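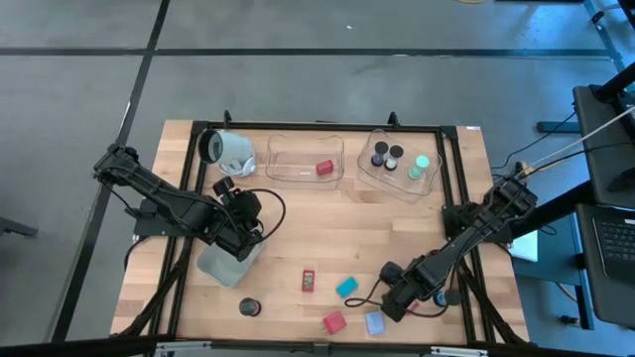 The bench top, light planks in the black frame

What finish for a butcher-block bench top that gets used every day?

Posted by Tuva Tangen, 11 Nov 2021

Hi all! I've got a wooden bench in our workshop room (photo at the top) and I can't decide what to put on it. The top is light butcher-block planks sitting inside a black aluminum extrusion frame, and as far as I know it's bare wood. We keep small stuff on it all day - a gray bin, a clear plastic container, things like that - and they get slid back and forth a lot. I'm seeing dull patches where the bin usually lives. I'd like something I can touch up myself without emptying the room for a week. Oil? Wax? Varnish? Also, do I have to take the top out of the frame to do it? I really, really don't want to.

Kramer
I'd go with hardwax oil, no question. I had varnish on mine for two years and every time something got dragged over it I ended up with a white scratch, and you can't patch varnish so it doesn't show (I tried, it looked terrible). With oil you just rub the worn spot with a fine pad, wipe on a bit more and buff it off. Go over the whole top with 120 grit first and then 180, always along the planks, and vacuum like crazy in between. Two thin coats. Leave it overnight before you put the bin back, longer if the room is cold - mine was still tacky the next morning when I did it in December. And lay your oily rags out flat outside to dry, please don't ball them up in the trash, they can catch fire!

Zurnside
mineral oil, cheap, done

Plarau
Mineral oil never really hardens though, so anything cardboard or paper you set down will soak it up. I'm with Kramer on this one. About the frame - I left my top in and ran masking tape along the inside edge of the metal. The catch is that the underside and the ends stay bare, and wood likes to be sealed the same on both sides or it can cup. If you can crawl under there, give the bottom a coat too. It doesn't have to be pretty.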